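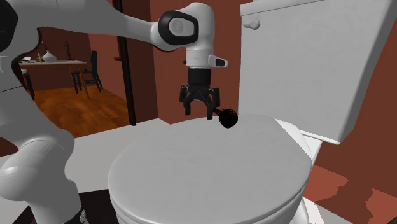
Render: Duletti

Home | Talks | Notes | Archive | Contact

Speaker notes: "Flushable, says who?"

Start without the title slide. Ask who has a pack of wipes in the bathroom at home. Wait for hands. Ask who believes the word on the front. Wait longer.

My problem with "flushable" is that it mostly means the thing will go down. So will a sock. Going down is the easy part, and I don't think we should hand out credit for it.

Korkuvus numbers next. They asked 1,224 households what they put down the toilet, and the answers were very clean. I don't buy them. People know what they are supposed to say. The same town had crews out clearing the same stretch of sewer 4 times in a year. Somebody is flushing something.

(Slow down here, I rushed it at Sakamoto.)

The jar test. You've seen the videos: wipe in a jar, shake, toilet paper in another jar, shake. Toilet paper falls apart, wipe doesn't. I used to show this. I stopped, as a hand shaking a jar is harder going than a lazy pipe with hardly any slope, so it flatters the product if anything. Also you can get whatever result you like by shaking less.
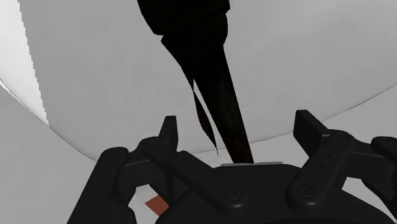
Then the maker's own test. Flinell say their wipe broke up in 20 minutes. Fine. Ask what water, how much of it, how fast it was moving, and how many wipes went in together. I wrote and asked. I got a brochure.

Drain cleaner: keep this short. If a bottle promises to clear "any blockage," read the back, where it stops promising.

Smart leak sensors: skip if past the 14 minute mark. If there's time, say that a sensor can tell you about water on the floor, and so can a sock.

What I'd want to see before I change my mind:
- tests in old pipe as well as new
- results from somebody who doesn't sell wipes
- the failures printed next to the passes

Expect the question about bidets. I have no figures I trust. Say so and move on.

Leave the Korkuvus chart up during questions, people always want the bottom row read out again.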